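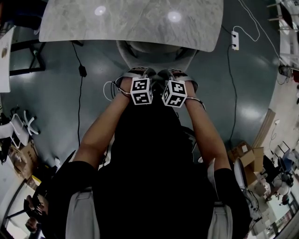
Two things about the pedestal table before it goes to the Cliltby room. The top is the gray and white marble pattern one with the rounded corners, and it needs felt or a thick blanket over it for the move, taped to itself and never to the surface. The cords on the floor come up first. At the moment there's a white power strip to the right of the base and a black cable with a small plug adapter coming down on the other side, and a dolly won't roll over either one. Please coil them, tie them and put them in the box marked Noiphan.

Mal-soon Won wrote:
> I can bring the van on 21 September 2026 but I need to know what is going.
> Is it only the table, or the chairs and the cabinet as well? Last time I
> was told "a few things" and it took 2 trips.
> Also, does the base come off the top? I would like to lay it flat if so.
> And who has the blankets?

The table and the white chair are going. The white cabinet stays, and so does the black stool. I know the list from March said otherwise, but Cliltby has a cabinet already and the wall there is only 59 inches wide.

I don't know yet if the base comes off. I have the same kind of table at home and on mine there are screws under the top, but that one is older. I'll look underneath when I'm next in and write to you directly. If it doesn't come off, it will have to travel upside down, top on the blankets, with a strap around the column. Plan on two people to lift it either way – the top is awkward to hold.

The cardboard boxes under the chair need to be moved before anybody picks it up. Flatten the empty ones and leave them by the door.

Blankets: I have one. Could somebody lend another? The Vestemix store wants 90 dollars for a set and I would rather not spend that on one trip.

Zanele Engelbrecht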